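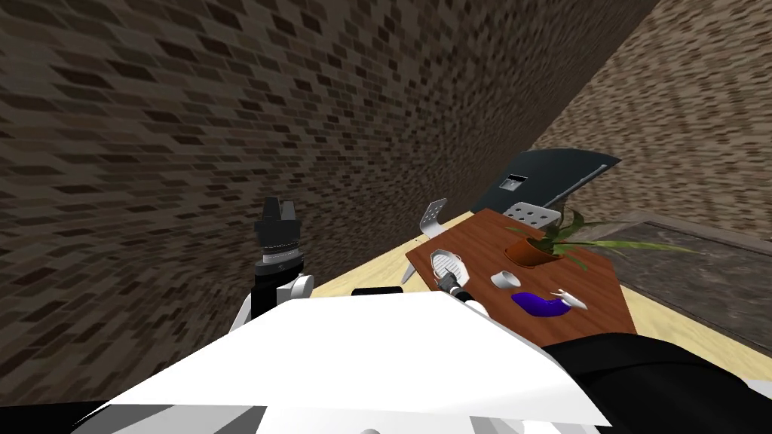 Rendering: Holzbrett mit Teller und Schale

Holz in der Küche: ölen, wachsen, in Ruhe lassen
Sprechernotizen, Luana Assunção, Hausabend bei Plukmont, Mittwoch

Begrüßung kurz halten. Helmut Hamann stellt mich vor, also nicht noch einmal den Lebenslauf. Gleich mit der Frage ins Publikum: Wer hat zu Hause ein Brett, das grau geworden ist? Hände abwarten.

Worum es geht: geölte und gewachste Flächen, die mit Lebensmitteln in Kontakt kommen, danach Tische. Lackierte Möbel lasse ich weg. Wer dazu Fragen hat, kommt in der Pause zu Ka-ming Lo, der hat jahrelang lackiert und kennt die Produkte besser als ich.

Teil 1: Was Wasser mit Holz macht
Holz quillt quer zur Faser stark, längs fast gar nicht. Deshalb schüsselt ein Brett, das nach dem Spülen flach auf der Arbeitsplatte liegt. Die Unterseite bleibt feucht, die Oberseite trocknet. Brett hochkant stellen, mit der Stirnseite nach unten und etwas Luft darunter. Mitgebrachtes verzogenes Brett herumgeben (Buche, liegt in der blauen Kiste).

Spülmaschine: Einmal geht oft gut, regelmäßig nicht. Die Hitze löst das Öl heraus, die Leimfugen leiden. Hier kommt erfahrungsgemäß Widerspruch. Ausreden lassen, dann das zweite Brett aus der Kiste zeigen, das mit der offenen Fuge.

Teil 2: Öl
Unterschied trocknend / nicht trocknend erklären. Leinöl und Walnussöl härten aus, Paraffinöl bleibt flüssig und wäscht sich mit der Zeit wieder heraus. Olivenöl wird ranzig, auch wenn es im Netz anders steht. Bei Walnussöl an die Allergiker denken, das in der letzten Runde vergessen, Hiu-tung Lai hat mich danach zu Recht darauf angesprochen.

Ablauf langsam vorlesen, die Leute schreiben mit:
Brett heiß abwischen, trocknen lassen, Faser hat sich aufgestellt. Schleifen mit 180er, noch einmal wässern, dann 240er. Öl dünn auftragen, eine Viertelstunde warten, Überschuss restlos abnehmen. Über Nacht stehen lassen. Zweiter Auftrag noch dünner.

Der häufigste Fehler ist zu viel Öl. Bleibt der Überschuss stehen, klebt die Fläche wochenlang, und man bekommt sie nur mit der Ziehklinge wieder sauber.

WICHTIG, nicht überspringen: Ölgetränkte Lappen können sich selbst entzünden. Flach ausgebreitet im Freien trocknen oder in ein verschließbares Glas mit Wasser. Nicht zusammengeknüllt in den Mülleimer. Das zweimal sagen, einmal hier und einmal am Schluss.

Teil 3: Tische
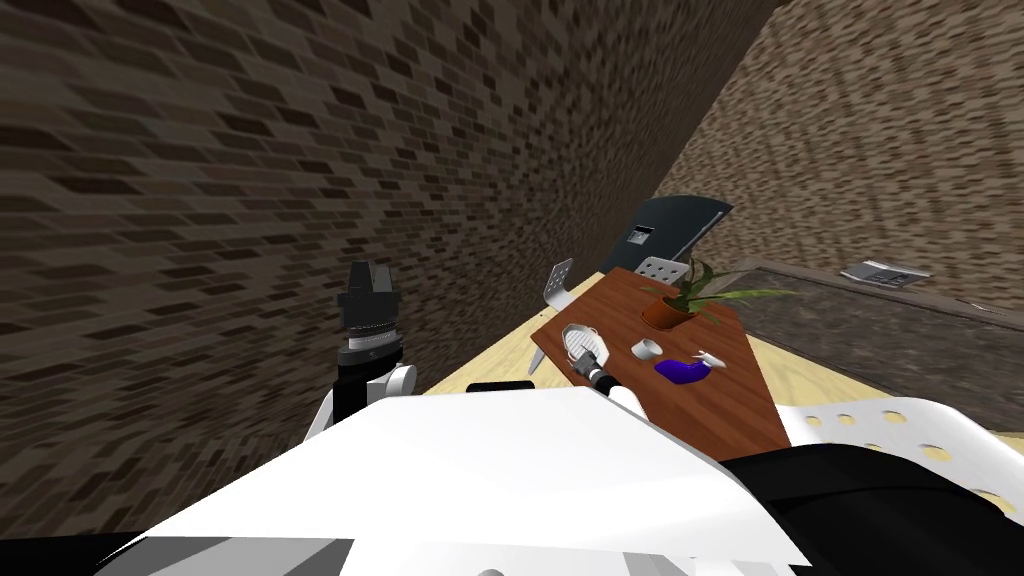

Rendering: Holztisch mit Topfpflanze

Beim Tisch ist das Spülwasser selten das Problem. Es sind Ränder von Gläsern, Wärme von Töpfen und Feuchtigkeit unter Pflanzgefäßen. Terrakotta ohne Glasur lässt Wasser durch, ein Untersetzer aus demselben Material hilft also wenig. Glasierte Schale oder Kork mit Folie darunter. Alle paar Wochen verrücken.

Dunkle Flecken in Eiche: Gerbsäure und Eisen, meist von einer Dose oder einem nassen Topfboden. Mit Oxalsäure zu beheben, aber Handschuhe, Brille und danach gründlich mit klarem Wasser nachwischen. Weiße Flecken auf Wachs lassen sich oft mit einem warmen Tuch herausreiben.

Versuch von Chun-yin Hsiao erwähnen: 26 Probestücke, 8 verschiedene Behandlungen, Wasser nach 77 Minuten abgewischt. Hartwachsöl lag vorn, zwei Aufträge Leinöl knapp dahinter. Es war kein Labor, das dazusagen. Die Tabelle hängt hinten an der Tür -- wer sie haben will, bitte abfotografieren.

Falls noch Zeit ist: Bienenwachs als Abschluss. Fühlt sich gut an, schützt vor Spritzern, hält aber keine Hitze aus. Sonst direkt zu den Fragen.

Fragen, die sicher kommen
Schimmelgeruch: abschleifen, und wenn er bleibt, Brett wegwerfen.
Zitrone und Salz: gegen Gerüche in Ordnung, danach nachölen.
Wie oft nachölen? Wassertropfen drauf. Zieht er ein, ist es so weit.

Schluss: Lappen! Kiste wieder einsammeln, beim letzten Mal fehlte das Buchenbrett.

Zuletzt aktualisiert: Juli

Weitere Notizen aus der Reihe
Messer schärfen auf Wasserstein
Leim, Dübel, wackelnde Stühle
Gusseisen einbrennen
Kork und Linoleum am Boden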